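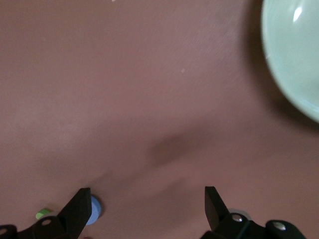

What decides whether a two-finger gripper can pick up small, flat parts from a table?
Mostly the shape of the fingertips and the height at which the fingers close. Gripping force matters much less once a part is thinner than the tip that has to get hold of it.

Bostier has finished a comparison of 3 fingertip shapes for its small parallel gripper, using a sorting task in which light pieces are moved from a tabletop into a bowl. The tests ran through August at the company's Didside workshop. The arm, wrist camera and controller were kept the same throughout, and only the tips were changed.

Each tip made 270 pick attempts. Pieces were placed by hand in a new layout for every run. An attempt was scored as a failure if the piece slipped, tipped over or was pushed out of reach before the fingers closed.

The angled, pointed tip gave the fewest failures on disks and other low pieces. The square tip did better on tall pieces but tended to push disks along the table. A rounded tip from Ekwood fell between the two and was the least sensitive to errors in wrist rotation.

Closing height had a larger effect than expected. Raising the closing point by 1 mm erased most of the advantage of the angled tip. Bostier now resets the table height at the start of each run, a step that takes 60 seconds.

The wrist camera was also reviewed. With the fingers open, both tips stay in view during the approach, but pieces near the gripper base can be hidden behind the fingers or the linkage. The arm's own shadow on the table caused 7 false detections, all with the original exposure setting. A fixed exposure is now used, and the controller takes one extra image from higher up before it selects a piece.

The next round will use the Palacios controller, which updates finger position more often during closing. Bostier plans to repeat the full set with the angled and rounded tips only. Drawings of the angled tip will be released after that round, along with the scoring sheet and the camera settings.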